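Home | Notes | Opinion | Workshop diary | About

In praise of the boring half hour

10/3/19

I've been gathering examples for learning systems long enough to have opinions about laundry, and I'd like to air one of them. We throw away too much of the dull stuff.

The habit goes like this. Someone picks a task – say, moving clothes between a basket and a washing machine – and the people doing the demonstrations get very good at it very quickly. By the second morning they're quick and smooth and every take looks the same. Then somebody sits down with the recordings and trims them further. Out goes the take where the sleeve snagged. Out goes the one where the basket had to be shuffled closer with both hands before anything else could happen. What's left is lovely to watch and, I'd argue, a bit useless.

I did this myself on the Pastham set. We had 40 takes, all of one chore, and I passed 39 of them because they looked so tidy. The learner trained on those was a picture of confidence until a basket turned up a hand's width from where it expected, and then it reached for thin air over and over again. I'd taught it that baskets are always in the right place. Well, of course I had!

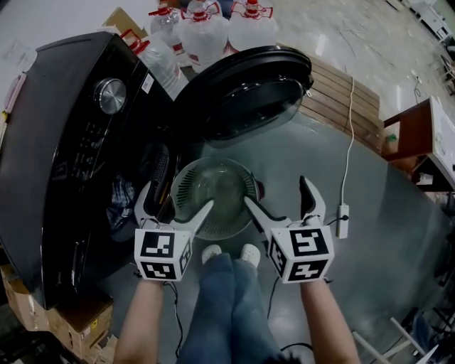
Do you need a real robot to collect this sort of example? A pair of hand-held grippers will do for a lot of household jobs, as long as their movements are recorded well enough for a robot to follow later.

I'm very fond of working that way, I should say. You sit or stand at the thing with a gripper in each hand and do the chore, and your own good sense goes into the recording whether you meant it to or not. You tilt the basket a little, you change your mind about where to grab. People who've only ever driven an arm from a joystick don't always believe how much of that gets through.

But it also means the person matters, and this is where I part company with the project plan we inherited from Kutstead. It asked for 500 takes and said almost nothing about who should do them or how much the room should change in between. I'd happily swap a good chunk of that number for a few more pairs of arms, some long and some short, a left-hander or two, and somebody who has never folded a shirt in their life. I'd want the basket nearer, further, turned round. I'd want one garment in it one time and a great knotted heap the next. 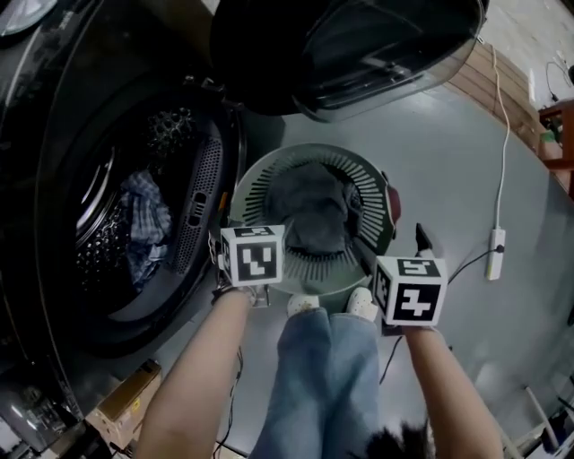
Basket on the floor, door open, one marker cube for each hand.

The usual objection is that messy examples teach messy habits, and I don't think it's a silly one. At Malden we kept everything for a while, including takes where the person had plainly got bored and was flinging things, and yes, the learner picked up a bit of flinging. So I'm not saying keep the lot. I'd bin the careless ones and keep the awkward ones, and I'd pay somebody properly to tell the two apart. In my experience that's a January sort of job, long and grey with a lot of tea, and it gets left off every budget I've seen. Solanki is the only place I've worked where sorting had its own line in the costs, and it was the one set I could hand on without a page of apologies.

There's the matter of pauses, too. People stop before a tricky grab. They hover for maybe 2 seconds, looking, and then go in. Our old trimming script cut every pause out as dead time, and I let it, for ages. I now think the hover is worth as much as the grab. If you want a machine that looks before it reaches into a dark drum after a stray shirt, you might leave in the bit where a person does the looking.

So next time I'm running a set I'm going to ask for slower work and more fuss between takes, and I expect I'll be told it's costing too much per example. It probably will. I'd still like to try it on the socks.

Contact | Copyright the author, all rights reserved | Back to top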